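How to Set Up a Work Table You'll Want to Use

I've had the same work table for years and for most of that time I hated it. It was a dumping ground. Every time I wanted to glue something or wrap something or fix a lamp, I spent twenty minutes moving junk to the floor, and then I'd run out of steam before I got to the lamp. So last October I cleared the whole thing and started over, and I've been bugging my friends to do the same ever since!

You don't need a spare room for this. Mine started in a corner of the kitchen. What you need is a table that doesn't wobble, an afternoon, and some patience with your own stuff.

Step 1: Empty it. All of it.

Put everything on a bed or a rug, somewhere you'll have to deal with it before the day is over. Wipe the table down, let it dry, then push on each corner. If it rocks, fold a scrap of cardboard under the short leg for now and buy a proper screw-in foot later (I said "later" and the cardboard is still there).

Step 2: Get the height right

Stand at the table with your arms relaxed and your elbows bent. For cutting and wrapping, I like the top a few inches below my elbows. For fiddly jobs like sewing on a button, I want it higher, or I want a chair. If your table is too low, bed risers work great. My friend Bianka Győri put her old dining table up on four of them and stopped complaining about her back.

Step 3: Sort out the power

This is the step I skipped the first time, and I spent months stepping over an extension cord. Figure out which tools you'll plug in and where your hands will be when you use them. A power strip with its own switch is worth having. Get one with a cord long enough to reach the wall without pulling tight, and never plug one strip into another. I keep heaters off mine altogether; they go straight into the wall.

Before you mount the strip anywhere, plug everything in and see how it all fits. Chunky plugs love to hog two spots. Put the bulky ones at the ends, then run the cords toward the back and catch them with hook-and-loop ties. Skip the zip ties, you'll be changing this around all the time. I label each cord near the plug with masking tape, too.
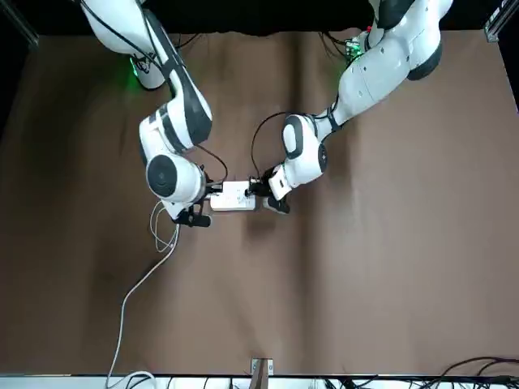
Step 4: Cover the top

Okay, my favorite part. Cover the table with kraft paper! It's cheap, it catches glue and paint drips, and you can write measurements right on it. I buy mine on a roll from Wonby, a little packing supply store near me, and one roll lasts me ages.

Cut a piece a bit longer than the table. Lay it curl side down and smooth it from the middle out to the edges with your forearm. Tape the corners first, then the long sides, on the underside if you can reach. Don't fuss over wrinkles — they relax after a day or two, and the ones that stay put won't bother you. If the paper came folded, you can iron it on low with no steam, though I gave that up after the second sheet.

For really messy jobs I tape down two layers and peel the top one off when I'm finished. Food is the exception. If you roll out dough on your table, take the paper off and scrub the surface first.
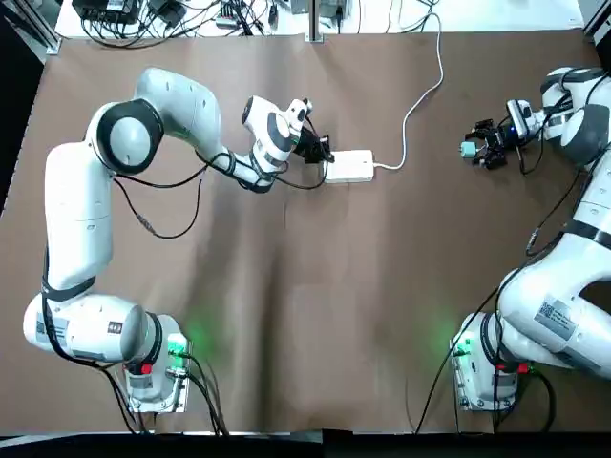
Róisín Heffernan
Home and Craft Editor

Step 5: Put back less than you took off

Go back to that pile on the bed. Pick out the things you've used in the last month and put only those within reach. For me that was scissors, a steel ruler, pencils, tape and a glue stick. The rest went into shoeboxes on the shelf, with the labels facing out.

Give yourself a "not sure" box too. Mine held a jar of 1,000 tiny beads and three hole punches. I gave the beads away and kept one punch.

Step 6: Fix the light

One ceiling light behind you means you're working in your own shadow. Add a lamp on the side opposite the hand you write with, so lefties want it on the right. I use a plain clamp lamp with a warm bulb for most things and swap in a daylight one when I'm matching paint or thread.

Step 7: Do the five-minute reset

When you stop for the day, throw out the scraps, put the tools back and switch off the power strip. Change the paper when it gets gross, or when you can't find a clean spot to write on. I usually tear off the best doodles and save them first.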